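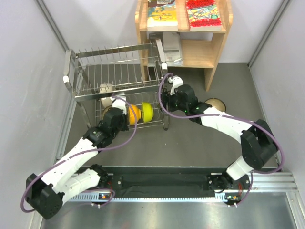
Kitchen tips I no longer believe (and a few I grudgingly do)

Every household page recycles the same advice, and I've repeated a fair bit of it myself. Over the winter I went through the ones I hear most often and tried them in my own kitchen in Estgate, where the water is hard and the cupboards are older than I am. Your results may differ. I'd be suspicious of anyone who says theirs won't.

Bicarb and vinegar for a blocked drain

It fizzes, and people like a fizz. Put the two together and what you've mostly got is slightly salty water, and it goes the same way as any other water you tip down there. I gave it two goes on a slow kitchen sink and the sink stayed slow. Then I took the trap off over a bucket and pulled out a plug of grease and rice. Have an old towel ready, and check the washer before you screw it all back.

Bicarb on its own, as a damp paste, is decent on tea stains. Vinegar on its own is decent on a scaly kettle. Keep them apart.

Lemon on the chopping board

Smells nice for an hour. For onion, a scrub with coarse salt and a rinse in cold water did just as well, and I got to keep the lemon. Neither replaces hot water and detergent after raw chicken.

A bowl of coffee grounds in the fridge

I left one in for a week. The fridge smelled of coffee and old leek. The leek was under the crisper drawer, and once it was gone I didn't need the grounds.

Air drying versus the tea towel

I'll give this one to the air dryers, with conditions. Glasses and plates come up fine in a rack if they've been rinsed properly. If yours are streaky, look at how much detergent you're squirting before you buy a rinse product. Cast iron and good knives should be dried by hand straight away. I don't care what the packet says about stainless, mine spots.

Empty the rack before you load it again. Mine used to hold the same two bowls from Friday to Friday, and the tray under it grew a slime I'd prefer not to discuss. It gets a scrub now when the benches do.

Special storage bags for greens

The shop in Tendulach had a pack of reusable ones at 20 dollars. Beside them in the fridge I kept a head of lettuce wrapped in a clean, barely damp tea towel inside an ordinary tub. After nearly 2 weeks I couldn't pick between them. Both had gone brown at the cut end, and both were fine once that was trimmed off. Buy the bags if you like the colour.

Toothpaste on scratched glass

No. It's a mild abrasive, so at best you swap one scratch for a cloudy patch. The same goes for the cooktop -- use a proper scraper, held low, on a cool surface.

Boiling water down the sink every night

Harmless in a metal pipe, probably. Mine are plastic and I wouldn't make a habit of it. Wipe the pan out with paper first and put the fat in the bin.

Freezing a sponge

A cold dirty sponge is still a dirty sponge. I've gone over to cotton cloths that go through a hot wash with the towels. They do go grey, and I haven't found a tip for that which works -- soaking in washing soda helped a little, then didn't.

Next I want to try the one about bay leaves and pantry moths. I'm not hopeful, but the moths are already here.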